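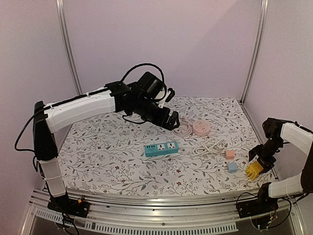 Cusia Cell Maintenance -- Photo Gallery

The Cusia cell is a two-arm tabletop station operated by the Drokent laboratory and serviced under the Bavham maintenance plan. Both black base plates are fixed to the aluminum rail at the front of the table, and each is checked for tightness at the start of a service interval. Cables running along the white arm covers are inspected for wear, with particular attention to the loop at the left elbow. The current interval began in December, at 1,511 operating hours.

Handling checks use common electrical items, including cube-shaped chargers, power strips and a yellow plug adapter. The adapter is at the tip of the right gripper; the left gripper is open to inspection with nothing held.

Service record: 378 grip cycles logged after the last finger replacement. Next cable inspection due at 1,779 hours -- earlier if a tie is found loose. Spare fingers and ties are kept in the Mercado store, bin 161.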